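Old family papers, photos and bits: quick tips from the kitchen table

Updated April. Typed between loads of laundry so forgive the order, there isn't one.

We get asked the same stuff after every Trurnonness Heritage Day. How do I store it, can I wipe it, what do I do with Grandpa's box. So, a page. Mostly things we do at home for the Sosura school trunk (the one that goes around to the fourth grades) and for our own junk.
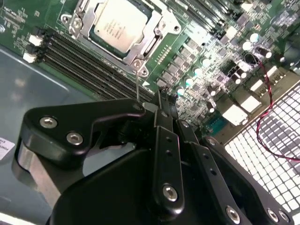
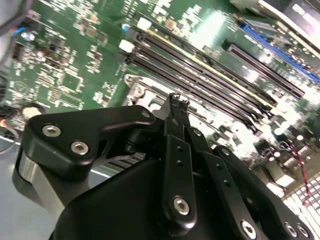

Start with clean hands. Soap, rinse, dry properly. No hand cream for an hour before. Cotton gloves are fine for metal, lousy for paper – you can't feel the edge and you tear it. Bare clean hands for letters. Nitrile gloves for photos and negatives.

Clear the table first. No coffee, no pens. Pencil only. Put down an old white sheet so you can see what falls out. Stuff falls out. Stamps, pressed flowers, a tooth once.

Paper clips and pins
Take them off. Rusty clips: slide a bit of stiff plastic under each side (cut up a report cover), hold the paper flat, ease the clip up. Don't pull. Staples, bend the legs up from the back with a thin butter knife and lift. Rubber bands that have melted on, leave alone till they go brittle, then flick off with a fingernail.

Folded letters
Unfold once, flatten, leave unfolded. If it cracks when you start, stop. Put it in a lidded plastic tub overnight, on a rack, with a damp sponge at the other end not touching. Try again at breakfast. Then between two sheets of plain blotter with a couple of heavy books on top. Check for ink runs first with a damp Q-tip on a dot or comma somewhere. Purple ink nearly always runs.

Never laminate. Never tape. If somebody already taped it, leave the tape, picking makes it worse.

Musty smell
Box with the lid off, inside a bigger tub with the lid on, open dish of baking soda in the bottom. Two weeks, maybe three. Cat litter works too, plain clay kind. Don't sprinkle anything on the paper. Don't put it in the sun, it'll fade and it'll still smell.

If it's actual fuzzy mold, bag it, take it outside, wear a mask. Brush it off dry with a soft makeup brush, away from you, on a day without wind. Wash the brush.

Photos stuck in those sticky albums
Dental floss. Unwaxed. Slide it behind a corner and saw gently side to side. Works on maybe most of them. If it won't budge, scan the whole page and leave it be. No hair dryer!! We did that. Curled like bacon.

Writing on the back: soft pencil, near the edge, photo face down on something hard. Names, place, year if you know it. "Mom and the gang" is no use to anyone in forty years. Full names.

Boxes
Shoe boxes are OK for a month. After that acid free, or at least line the box with acid free tissue. Ehlers on the square has started keeping flat boxes behind the paint counter, you have to ask. The Stonomus ones with the metal corners are good but the lids run tight, so ease the corners before you load it or you'll be yanking on it and everything jumps.

Don't overfill. Don't underfill either, things slump and curl. Scrunch some tissue in the gap.

Where to put them: bedroom closet, inside wall, off the floor. Not the attic. Not the basement. Not over the fridge, it's warm up there and greasy.

Textiles (quilts, christening gowns, band uniforms)
Roll, don't fold. Cardboard tube covered in foil then washed cotton sheet. If you have to fold, pad the folds with tissue and refold in different places every spring. No cedar chips touching the cloth. Vaccum through a piece of window screen, low suction, edges taped so they don't snag. Skip anything beaded.

Metal and wood
Butter churns, flat irons, tools. Dry brush only. Resist the urge to polish, the dull look is part of the thing. Loose rust, a plastic scrubber, then a very thin wipe of paste wax and buff. Wooden handles the same wax. No cooking oil, it goes sticky and then the mice find it.

Scanning
300 dpi for letters, 600 for photos, more for anything smaller than a playing card. Wipe the glass every ten or so. Save as TIFF if you have room, JPEG for emailing cousins. Name files as you go. We didn't, and had 1,106 files called scan-something, and it took most of a winter. Year, family name, short word, number. Done.

Keep 2 copies on different drives and one of them in somebody elses house. Open a few files every year to make sure they still open.

Lists
One line per item in a plain notebook. Number, what it is, who gave it, where it is now. The Sosura trunk is at 163 lines and we can find any of it before the bus comes. Put the number on a string tag, tie it loose. No stickers on the object ever. Nail polish either.

Letting kids handle things
Do. Just pick the tough stuff, irons and slates and enamel cups. For letters, make a good color copy on cream paper and crumple it some, they like those better anyway. Sit them on the floor on a blanket – nothing drops far. Sharp things stay home.

Missing from this page: cassette tapes, reel film, baby books with hair in them. Will get to tapes next. If your film smells like vinegar put it in a vented box away from the rest, tonight, and bring it by the Trurnonness history room when we're open.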